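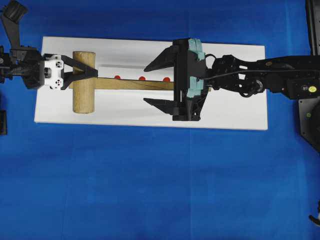
Ahonen Play Workshop is seeking a Bench Assistant for its wooden toy and activity board program in Plorkwood. The workshop prepares, checks and repairs play materials that are lent to child care centers, libraries and family rooms throughout the Jurstead area. Much of the work concerns simple sets of the kind in which a wooden mallet is used with small round pegs, such as the red ones set in a row on the white board. Each set must be complete and fit for use before it is released for loan, and the Bench Assistant will share responsibility for that decision with the Workshop Supervisor.

Position: Bench Assistant, Toy Loan Program
Reports to: Impi Lappalainen, Workshop Supervisor
Location: Ahonen Play Workshop, Plorkwood
Term: Fixed term, with the possibility of renewal
Start: January

Duties

The person appointed will inspect returned sets and record missing or damaged parts. Mallets are to be checked for splinters, cracks and movement between head and handle. Pegs are to be tried by hand for fit, and any peg that is chipped or has lost paint is to be withdrawn.

The Bench Assistant will also sand and refinish small wooden parts, clean boards between loans, pack sets for delivery, and keep the loan register current. The collection stands at 3,000 items, of which 300 are under repair or awaiting parts. Reducing that second figure is a priority for the coming year.

From time to time the Bench Assistant will help Sveva Sanna, Loans Coordinator, at the service counter and answer questions from borrowing centers by telephone.

Requirements

Applicants must have at least three years of experience in woodworking, furniture repair, model making or a similar trade. Good close vision (with or without glasses) and steady handwork are necessary. Applicants must be able to follow written inspection procedures and keep clear records. Experience with toys or classroom materials is welcome but is not required - training in the workshop's own procedures will be given during the first weeks of employment.

The position involves long periods of seated bench work and some lifting of packed crates. All employees of the workshop must complete a background check before starting.

Conditions

The position is part time, with paid leave in proportion to hours worked. Work clothing and hand tools are supplied. An annual allowance of $300 is available for approved courses, including the finishing course offered at the Cokance training center.

How to apply

Applicants should submit a letter of interest, a current resume and the names of two references to Toivo Ruotsalainen, Personnel Office, Ahonen Play Workshop. Photographs of finished repair work may be enclosed but will not be returned. Applications must be received by 07/12/2019. Selected applicants will be invited to an interview and a short practical exercise at the bench.

Questions about the duties may be directed to the Workshop Supervisor. Questions about pay and hours should be sent to the Personnel Office.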